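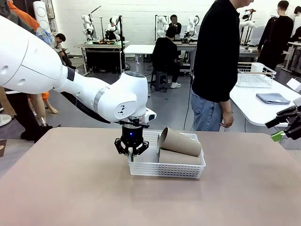 Tips for the table-clearing task, Trultcombe Robot Club
Updated 26 March 2022

The task sounds small. Put the household things in the basket, pick up the basket, set it down where the sheet says. Most teams lose their points on the basket itself.

Practice with the real one. A plastic basket with holes in the sides bends when it is gripped, and a cardboard box from home will not teach you that. Keep to light things for the first 2 weeks: cardboard tubes, cloths, paper rolls. Mugs can wait until the arm sets a tube down without dropping it.

Wipe the table before each session with a damp cloth and let it dry. Do the mugs too. Kitchen grease gets onto the finger pads and everything starts to slide.

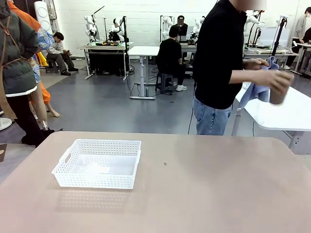
Dish soap in warm water is enough for the pads. Do not use oven cleaner or anything with grit in it. Dry them with a clean towel and check that they sit flat.

Set the open width of the fingers before you start, then write it on the team card. Approach slowly for the last part of the move. Our Cidov team cut their speed by half there and stopped knocking cups over.
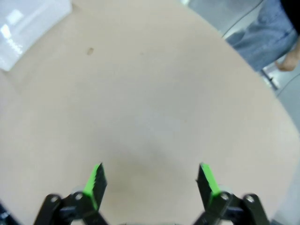

Padmavathi Pillai wrote in to say that her group marks the basket's starting place with masking tape at the corners, and that the tape should come up the same day or it leaves glue behind. Rubbing alcohol takes off what is left.

For the lift, grip the wall of the basket with one finger inside and one outside. Stay clear of the mugs when the inside finger goes down. If the wall folds, move closer to a corner, where the plastic is stiffer.

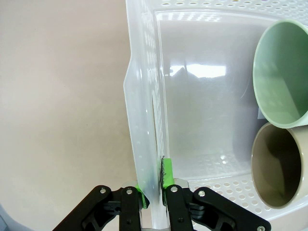 Close until the wall stops moving and no further. Lift a little, wait, then lift the rest of the way. With 4 mugs or more, use both arms.

Run the whole thing 6 times before you change any setting. Spare pads are in the Byun drawer. Sign for them with Gangadharan Rai. The next round is in September and the load limit stays at 300 grams per item.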